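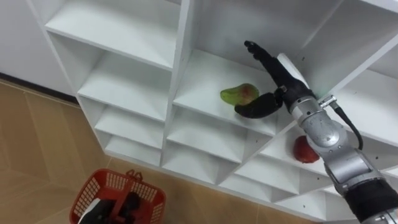
Fruit Shelves Return to the Mandau Building

The Office of Residential Services has reopened the fruit shelves on the ground floor of the Mandau building. The service is open to all residents and staff from 7 in the morning until 5 in the afternoon. Fruit is supplied by Trallell under the same agreement that covers the dining hall.

The white shelving unit replaces the folding tables used last year. Its open compartments allow each piece of fruit to be set down separately, which should reduce bruising and make it easier to see what is left. Pears should be placed on their base with the stem upward. Fruit with soft spots or broken skin should be taken out and handed in at the kitchen counter.

Residents collecting fruit for a shared kitchen are asked to use a red basket and to carry it by the handle. Larger fruit goes in first. Baskets are to be kept on the floor beside the shelves while they are being filled, and they may not be placed inside the compartments.
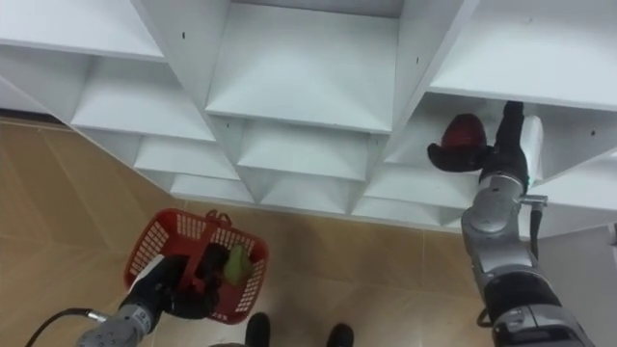 A red basket on the floor at the shelving unit.

Each shared kitchen may collect once a day. Kitchens with more than five residents may apply for a second collection by writing to Ming-te Lai, who coordinates the service for Residential Services. Requests received before the end of November will take effect the following month.

The area in front of the shelves must be kept clear for people carrying baskets.
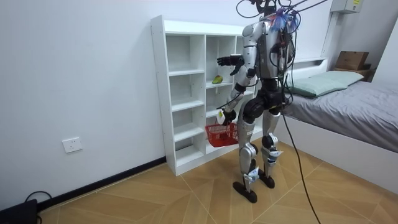 Bags, coats and bicycles should be left in the Öberg entrance, where 17 additional hooks have been installed. Empty baskets must be returned on the same day. A basket with a cracked rim or a loose handle should be given to the front desk for replacement.

The shelves are wiped down every evening after closing, and residents are asked to leave any remaining fruit in place until this has been done. Comments on the selection of fruit may be left in the box at the Sanent reading room or sent to the Office of Residential Services.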